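The apprentice that needs its hand held

Noteck wants to teach a robot to turn a handwheel. First, somebody has to turn it 436 times.

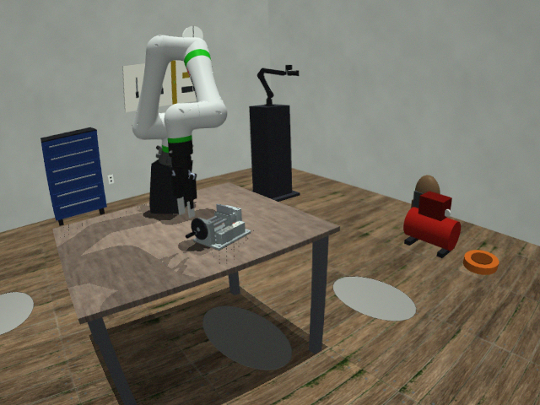
A workshop with no kettle

Ilgın Yaman's working day begins at a desk in a converted dairy, where she puts on a headset, picks up a controller and enters a room that does not exist. It has a plank floor, a blue drawer cabinet and a red air compressor that has never woken anyone up. It also has a white robot arm on a work table, and a lump of grey metal with a black handwheel on one end.

Her job is to steer the arm to the wheel, take hold and turn. When she moves her wrist, the arm moves its own, a shade late and with what she calls "the manners of a new waiter". Each attempt is recorded, and the recordings are fed to a program that is meant to work out the knack for itself.

"People ask if I'm a programmer," she says. "I'm closer to a driving instructor, except that I do all the driving."

The company set out to collect 500 good turns by the end of February. It got 436. The bad ones are kept too, in a folder called Karakaya, after a hill that once defeated the office minibus. Yavuz Ekinci, who looks after the software, is fond of it. In one recording the gripper closes with great care on nothing at all, turns it a full half circle and withdraws.

Why bother with the pretend room? Ekinci's answer is mostly about money. A real arm that punches a real table has to be mended. The one on his screen goes back to its starting pose at the press of a key, and so does the table.

Left to itself, the program managed 57 clean turns in its first 101 tries. Yaman thought this rather good for a pupil that had never been told what a wheel was. Ekinci pointed out that it had also picked up her habit of pausing before the grip, which she does when she is reaching for her tea.

She has started again, with the tea in the corridor.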